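Toy wash day at the Boltmont toy library and I have been looking forward to it all week, which probably says something about me. Thread!

Every toy that comes back on a Thursday goes through a check before it goes out again. Hard plastic gets wiped down, wooden puzzles get counted (we are missing a duck, if anyone in Figueroa Street has a spare duck) and the soft ones go to the machine.

We've got 39 soft toys on the books now. Two years ago it was a carrier bag's worth!! People keep giving us brilliant ones.

Before washing I go over each one with my fingers for loose eyes, split seams and anything with a battery box. Singing toys get a sponge and a stern look. Last month I found a whole raisin inside a rabbit's ear.

First two in, the little one in the yellow outfit with the puffy sleeves and its round orange friend with the green trim. Look at them having a cuddle in the drum, I can't cope

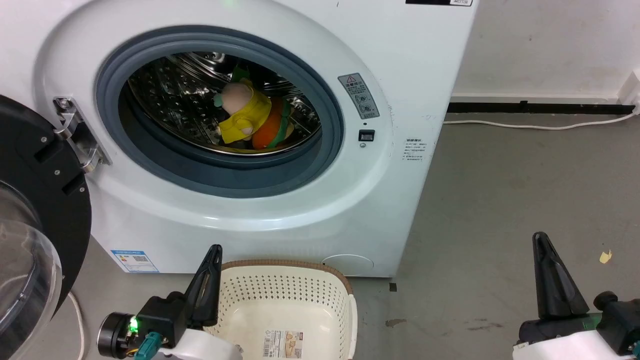
Boltmont Toy Library | Wash & Mend Team

I love that yellow one so much. The green collar! The tuft or hat on top! It's been borrowed by nearly every family on the Geltach estate and it always comes back with a new name.

Settings, as a few of you asked last time: gentle cycle, cool, low spin, half the liquid you think you need. Anything with long fur or beads on goes in a tied pillowcase. No softener, it makes the plush go flat and a bit greasy.

Don't cram them in either. Five small ones is my limit, and big bears travel alone.

Drying is the slow bit. Ours sit on the airer by the back window and get turned over at teatime, then again before I lock up. Give the tummy a proper squeeze, the middle stays damp for ages after the outside feels done. Roughly 2 days for a fat one.

Then a fluff with a soft hairbrush. Best job in the building, I will fight anyone for it.

Mending pile at the moment: a badger with no nose, a lion whose mane is coming away, one very tired octopus. If you've got black embroidery thread lying around we would LOVE it. Drop it in at the Mosel Road door, the box is just inside on the left.

Right, kettle on, then I'm tackling the octopus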